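Plumemen – data card and tooling notes

Plumemen is a set of two-arm tabletop recordings plus the Python code we use to load, replay and score them. We built it because we wanted to work on bimanual control without writing a new data loader every month, and it has grown into something we really enjoy using. If you care about how two grippers share one object, there is a lot in here to dig into!

What's in the release

1,163 episodes, of which 668 carry hand-checked phase labels
Joint positions, joint commands and gripper openings for both arms
One fixed workspace view per episode
A replay tool, a phase labeler and a small planner called Bhardwaj

Getting started

Install the package, point PLUMEMEN_ROOT at the folder where you unpacked the data, and run:

plumemen check
plumemen replay --episode 63 --speed 0.5

The check command goes through every episode and reports missing steps or arrays of the wrong length. It's slow the first time and quick after that. Replay runs in the viewer by default and will not talk to hardware unless you pass --live. Please read the safety notes in docs/live.txt before you do – the replay tool follows the recorded joint path and has no idea what you have left on your table.

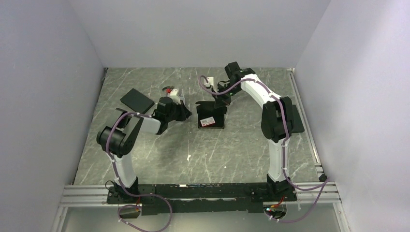
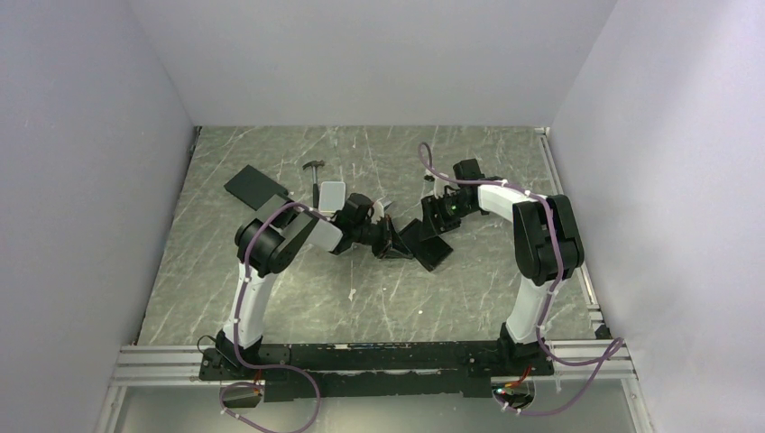

Category: Bimanual manipulation / Control and planning

Both arms are mounted along the near edge of the table and reach in toward the middle, so their workspaces overlap a great deal. That overlap is what makes the control problem fun. Bhardwaj plans for the two arms together as a single system, checks the forearm links against each other at every step, and slows one arm down when the gap gets too small. An earlier version planned each arm alone and fixed conflicts afterward. It's still in the repo under planners/old if you want to compare, and the difference in smoothness is great to see.

Cables are not modeled. The collision shapes cover the links, joint housings and grippers and nothing else. We pad the forearm shapes a little, which helps, but a proper cable model would be a wonderful pull request.

Phase labels

Each labeled episode is split into reach, contact, move and release. The labeler proposes boundaries from gripper opening and joint speed, then a person corrects them. Contact is the hardest one to get right. When a gripper hides the part of the object it is touching, we fall back on the gripper signal and set the flag occluded=true on that step.

Splits

Recordings come from 2 stations, Lelbridge and Brurnstead. The default split mixes them. Use --split station to train on one and test on the other, which is a tougher and much more interesting test.

Known issues

Dark objects next to dark grippers confuse our segmentation baseline. Masks tend to leak from the fingers into the object.
Gripper opening is stored as a fraction of full range, and the zero point differs between stations. Run plumemen calibrate before mixing raw values.
The viewer drops steps on very long episodes. The data itself is fine.

Changes

September: planner rewrite, new occluded flag, faster check on second run. Old label files still load, with a warning.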